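Part-Time Reading Room Assistant, Fulau Family Library

Posted Apr 28, 2018

The Fulau Family Library is hiring one part-time assistant for the children's reading room. We are a small lending library on the ground floor of the old Bassi building, with 241 active family memberships and a collection of 1,057 picture books and early readers. The job is 4 hours a day, 5 days a week, mornings only. It is a paid position and it is open until filled.

What the job involves

You will open the reading room, check books in and out at the desk, shelve returns, and set up the low tables before the toddler hour. During the toddler hour you will read two or three short books aloud and then stay on the floor while families use the table activities. After that there is cleanup, which takes longer than most people expect. Book covers get wiped, puzzle pieces go back in the right boxes, and the tables are cleaned with the oil soap we keep under the sink. Please do not use spray cleaner on the wood.

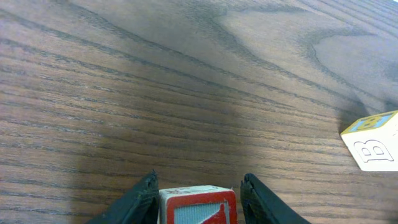 The rest of the morning is desk work. We use a catalog program called Vatevel. It is old and slow but not hard to learn, and we will train you. You will also mend books. Most of that is torn pages and loose spines, and we have the tape and glue for it. If you have never mended a book, we will show you how.

Once a month you will take a crate of books to the Rernik clinic waiting room and bring back the old crate. A full crate is heavy. There is a hand cart, and the clinic has a ramp at the side door. You do not need your own car, as the clinic is on our block.

What we are looking for

You should be comfortable reading aloud to a group of children under six, including children who get up and walk away in the middle of the story. You should be able to alphabetize without help and write clearly by hand, as we still use paper cards for holds. Experience in a library, preschool, or daycare is useful but not required. A second language is also useful. We have shelves in Spanish and Portuguese and would like to have story time in both.

You must be 18 or older and pass a background check before your first day. We pay the fee. The work includes kneeling, reaching low shelves, and getting up and down from the floor many times in a morning. If that is a problem for you but the rest of the job sounds right, write to us anyway and we can talk about how to divide the work.

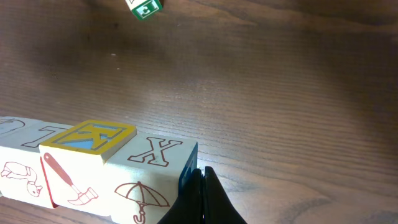 Wooden alphabet blocks on a tabletop.

Hours and pay

Hours are 8:30 to 12:30. The reading room closes for the first two weeks of January, and you will be paid for one of those weeks. Pay is hourly and depends on experience. We will tell you the rate when we set up the interview, so you can decide before coming in. There is no health coverage with this position. Staff may borrow as many books as they like and do not pay late fees.

How to apply

Send or drop off a one-page letter and the names of two people we can call. A resume is fine but we do not require one. In your letter, please tell us which mornings you could not work, if any, and name one picture book you would read to a group of three-year-olds. Applications can be left at the front desk or put through the mail slot when we are closed. Please mark the envelope "Reading Room."

Interviews take half an hour, and part of that time is spent reading a short book aloud to us. You may bring your own or pick one from the shelf. We answer every letter, usually within two weeks.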